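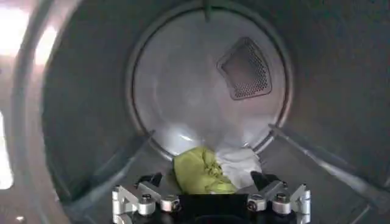

Zikside Laundry Room: Gallery

Grundgate Court has one shared laundry room, on the Zikside stair, and every flat in the block uses it. These pages cover the drying side of the room. Washing machines, the sink and the folding table have their own page. Notes are by Rozália Hubáček, with corrections from Reece Cropper, who looks after the machines for the residents' association.

1. Drum interior, looking to the rear wall

Brushed grey metal, stainless steel throughout. The rear wall is a flat disc with a thin seam where it meets the cylinder. The perforated panel in the upper right of the disc is the air vent. Wipe it with a damp cloth and no cleaning product. Smudges on the rear wall are harmless and can be left.

The long raised strips on the side walls are the lifting baffles. They carry the load up the side of the drum and let it fall through the air stream. A baffle that moves under hand pressure should be reported before the next load goes in.

Small items come to rest low down, at the foot of the rear wall, as the yellow-green cloth does here. From a standing position that part of the drum is easy to miss. Bend down and look along the floor of the cylinder, then turn the drum once by hand and look again. Dark socks are the usual loss.

Notes on use

Load: half to two thirds of the drum. A full drum dries the outside of the bundle and leaves the middle damp. Very small loads also dry badly, as one or two cloths tend to ball up and slide – add a couple of dry towels of similar weight.

Time: cottons on the medium setting, then check. Add time in steps of 12 minutes. The timer does not refund unused minutes.

Lint: clear the filter before and after each load. It lifts straight out. Lint goes in the bin and never down the sink.

Creasing: take shirts and pillowcases out while slightly damp and hang them. Cloths left crumpled in a warm drum keep their folds and need ironing.

Not to be dried: rubber-backed mats, anything with cooking oil on it, wool, and the Boyer waterproof covers issued with the mattresses.

Door: leave it ajar when finished. The drum needs to air, and the next person can see whether it is empty.

Lost items

Anything found in a drum goes in the basket by the door and is kept until the end of the following month. January's basket was cleared by Tapio Riihimäki. Two pillowcases and a child's vest are still unclaimed.

Faults

Write the fault in the book with your flat number, or ring extension 152. Quote job code 3711 for anything to do with the dryer.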